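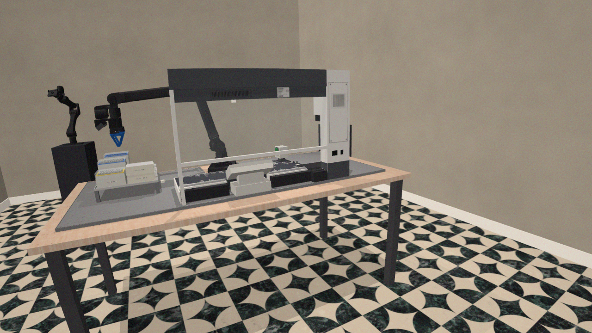 How do you set up a robot helper in a laboratory?

By Idalina Meireles

When a doctor sends a tiny bottle of blood to a laboratory, somebody must move small drops of it into other tiny bottles. A person can do it by hand with a tool called a pipette. You press a button, the pipette drinks a little liquid, you press again, and it lets the liquid go. It is easy to do once. Now imagine to do it 3157 times, and every drop must have the same size!

For this reason many laboratories have a machine that does the pipetting. Sometimes the machine also has robot arms near it, which bring and take away the things it needs. The machine, the arms and the table together are called a cell. The word is the same as for the cells in your body, but the meaning is different. A robot cell is more like a little workshop where everything has its own place.

I asked Gergely Hajdu to explain to me how such a cell is prepared. He works for a company called Tramico, and his cell has the name Brirance. He answered my questions very patiently, also the silly ones.

First on the computer

Before anybody carries a heavy machine up the stairs, Gergely builds the whole cell on a computer. He puts a table in a room, the machine on the table, and the robot arms where he thinks they should be. It looks a bit like a video game. In this game he can move the table with one finger.

The computer version is called a simulation. In it the robot can bump into things and nothing gets broken. If the arm hits a post, Gergely moves the arm, or the post, and tries again. He told me that he tried 25 different places for the arms before he was happy.

"A crash on the computer costs me a cup of tea," he said. "A crash in the real laboratory costs me a week."

Everything needs an address

The flat area where the machine works is called the deck. You can think of it as a small town. Each box or plate stands at its own address, and the robot knows the addresses by numbers: how far to the left, how far to the back, how high.

A person sees a box and simply takes it. Many robots cannot do this. They go to the address and close their fingers, even if the box is standing somewhere else. So when you set up a cell, you must teach the addresses very carefully. Gergely moves the arm slowly to the right point and saves the position. Then he sends the arm away and calls it back, to see if it comes to exactly the same point. 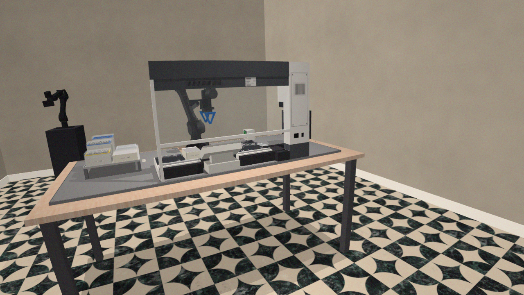
The cell in the computer model. The blue fingers point down at the deck, and the pipette tips wait on the low rack on the left.

What are pipette tips?

A tip is a little plastic cone with a hole at the end. The machine puts it on like a shoe, takes the liquid with it, and afterwards throws it away. With a new tip, no liquid from the first bottle can come into the second one. A busy machine needs a lot of tips, and they are kept in boxes with many small holes. On many boxes a color helps people to choose the right size.

The fingers

The part of a robot which holds things is the gripper. Gripper fingers must press strongly enough that the box does not fall, and softly enough that it does not bend. Before a new type of box is used, Gergely lets the robot lift an empty one and put it down again — many times, and quite slowly.

Looking after the cell

A robot cell wants care, the same as a bicycle. These are the jobs on Gergely's list:

Wipe the deck with a soft cloth and the right cleaner.
Look at the gripper fingers. Are they straight? Is something sticking on them?
Fill up the tips and empty the waste box.
Check 2 addresses on the deck, one near and one far.
Listen to the arm when it moves. A new noise must be written in the notebook.

Once a year, in August, there is a bigger check. Then the screws of the arms are tested and the machine pipettes plain water on a very exact scale. The scale shows if each drop is still the right size.

And before anybody puts a hand inside, the cell must be stopped. Gergely does this every time, even if he only wants to pick up one lost tip.

Try it at home

Put a cup on the kitchen table and mark its place with paper tape. Close your eyes and let a friend guide you only with words like "left", "forward" and "down" until you can hold the cup. Write all the words on a paper. Now put the cup back on the tape, start from the same chair, and follow your paper with closed eyes. Did you find the cup? Then ask your friend to move it as far as the width of your thumb, and try once more.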